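4.2 Why the drafts pile up: apology openers in personal blogs

I'll start with the post that got me into all this, which was one of my own.

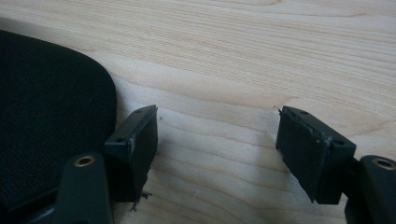 Before I ever thought of apology openers as data, I'd written dozens of them. You know the sort: sorry it's been so quiet, life got in the way, I'll do a proper update soon. I'd always assumed they turned up after long gaps, and that the longer the gap, the bigger the grovel. So when Leonor Brandão and I laid out all 133 posts from the Sunport set by date, I was expecting tidy clumps with big holes between them. What we got looked a lot more like the wood grain in Figure 1, with long, gently wavy streaks, then a stretch where the lines crowd in closer. I'm fond of the comparison (Leonor is less so) and I've kept it here, as it's handy for talking about bloggers who speed up and slow down without ever really stopping.

The apologies weren't sitting in the gaps where I'd gone looking for them. Plenty of them came in the middle of a busy run, when the writer had posted the day before and was saying sorry for a particular post they'd promised, usually a holiday write-up or a birthday. I've called these "debt apologies", to keep them apart from the "absence apologies" described in Section 2. Darcy Kereama coded the whole lot without seeing my labels, and we disagreed mostly over posts that did both at once, like one from a mum in Keogh who apologised for vanishing and for the camping recap in the same breath. We ended up giving those a code of their own.

Comments were where I really got stuck in! There were 964 of them under the apology posts, and I read every one, mostly at the kitchen bench at 6 am before the kids were up. Hardly any readers seemed bothered by the silence. They did remember the promised post, though, and they'd ask after it by name ("still waiting on the ferry story!!"), sometimes a good while after the writer had moved on to other things. One debt apology drew a thread so long that I had to split it over two coding sheets. I can't say from comments alone whether that nudging got the post written, and I've tried not to lean on it.

Length is a bit messier. Absence apologies tended to be short, a line or so and then straight into the news. Debt apologies could run up to 300 words before the writer got anywhere near their topic, with hotel grumbles, school runs and crook stomachs all offered up as reasons. I first had these down as padding and Darcy talked me out of it. Reading them again, I think they're often the liveliest part of the post, and several commenters replied to the excuse and ignored the recap completely. My favourite of these is a long complaint about airport parking that was meant to introduce a wedding.

Two cautions. The Sunport writers mostly knew each other, so habits may well have spread from blog to blog, and I've got no way of separating that out with the archive as it stands. And I was one of them until August, under a name I've left out of the tables. My own posts were coded by Leonor and Darcy only, and Section 4.3 reports the results with and without them.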